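Questions I get about the Brelgate bird feeders

Do you really feed them all year?
I do! I slow down in July because there's so much natural food about, but the feeders never come down. Winter is the busy time, and in a cold spell I can get through 800 grams of seed in a day (my wallet feels every one of them).

How many feeders do you have?
Six at the moment. Four hang off the old apple tree and two are on a pole by the shed. I started with one and it got out of hand.

Which seed do you buy?
Mostly the Brisier no-mess mix, plus sunflower hearts when they're on sale. I tried the Zuvari one for a while and the finches just threw it on the ground, so I went back.

What about squirrels?
Oh, the squirrels. I put a Darko baffle on the pole and that helped a lot. The apple tree is a lost cause, so I hang the cheap stuff there and let them get on with it.

How much should I put out?
Less than you think. I start new people off with 50 grams in the morning, then see what's left at dusk. If there's a pile under the feeder, cut back.

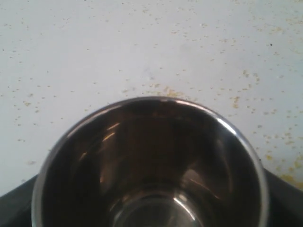

Do you wash the feeders?
Every two weeks, hot soapy water and a bottle brush, and I let them dry all the way before I fill them up again. Damp seed goes moldy fast and it can make the birds sick.

Can I come and see the garden?
Sure, just email me first. Early morning is best, before 8 if you can stand it. Park on the lane, please, and keep the gate shut behind you!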